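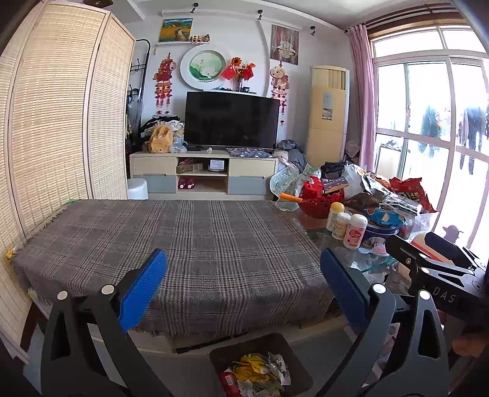

The Case for the Furnished Bedroom

In February the residents' council at Derton circulated a draft guidance note on the keeping of private rooms in its supported housing. The note is courteous in tone and is plainly well meant. It recommends that bedrooms be kept "visually restful", that wall decoration be limited to one item per wall, and that textiles be plain and of a single colour. I wish to argue that the recommendation should be withdrawn, and that a bedroom with a great deal in it deserves a better defence than it commonly receives.

The preference for the bare bedroom is a recent one. The Burard estate was completed in 1953, and the tenants' handbook issued with the keys assumed that a bedroom would hold whatever its occupant owned. It gave advice on hanging pictures so that the plaster would not crumble. It had a paragraph on coat racks, which it allowed in any room, and another on the airing of blankets. On taste it was silent. The authors seem to have supposed that a tenant who had paid the rent had settled that question already.

Consider what a well-filled room contains. A painted landscape hangs high on the wall, fields and a path and a good blue sky. Under it is a narrow shelf of figurines, and under that a large plate with a painted centre, put up because somebody thought it too handsome for the cupboard. There are red and orange flowers in a vase with small Chinese flags among the stems, and red ornaments hung on either side. A second picture, of some cartoonish animal, keeps company with the first and does not match it in the least. Before all this stands a bed under a fringed blanket in a brown-and-white check, and to one side a tall rattan wardrobe with cream slatted panels. By the standard of the draft note such a room fails on almost every point. By any other standard I can think of, it is a room in which a person lives.

The first objection concerns cleaning. It is a fair one, and those who make it are usually those who hold the duster. A shelf of figurines takes longer to wipe than a shelf of nothing. Yet the time involved is modest, and the cost of avoiding it falls wholly on the occupant. I would add that the ordinary signs of upkeep matter more than the number of ornaments. A small bin filled with sweet wrappers or other packaging is no evidence of neglect, for a bin is meant to receive such things, and inspectors who mark a room down on that account have mistaken use for disorder.

The second objection is that pattern and colour disturb rest. The draft note cites no source for this, and I have not found one in the papers attached to it. Marek Šimko, who managed the Krajčí lodgings for many years, kept a record of complaints which he kindly allowed me to read. It runs to 122 entries. They concern draughts, taps, footsteps overhead and, in one long-running case, a neighbour's clock. Not one resident complained of a checked blanket.

The third objection is safety, and here I give ground willingly. Floors must be clear enough to cross at night. A stool should stand near a wall or a piece of furniture and out of the line between bed and door. Heavy plates want a proper fixing – a wire hanger of the correct size, on a screw and not a pin. These are sensible rules and they can be set out on half a page. They do not require anyone to take down a picture.

What troubles me most in the note is its assumption that decoration is surplus, to be weighed against the true business of the room. For many residents the bedroom is the only room over which they have sole authority. The sitting room is shared, the kitchen is shared, and the corridor belongs to the fire regulations. A hanging ornament with its tassels, bought for one festival and kept through the rest of the year, may be the one thing on the premises that was chosen without consulting anybody.

I therefore propose that the council keep the passages on floors and fixings, remove those on colour, pattern and number, and allow each resident up to 300 crowns a year for hooks, shelving and picture wire. The Telbridge houses have made a similar allowance for some time. Their rooms are, I am glad to report, extremely full.

Comments

Khrystyna-Mariia Didenko
I agree with the proposal but would ask that the allowance be paid in advance. Many residents cannot buy first and claim later.

former warden
The wiping of shelves is not as modest a task as the author believes. I should be content with the rest.

R. T.
Does the half page on fixings exist? Our walls are hollow and an ordinary screw pulls straight out.

Related items

Wardrobes in Shared Housing: Who Pays for Repair?
A Short History of the Burard Handbook
On the Proper Airing of Blankets
Letters: The Corridor Question Again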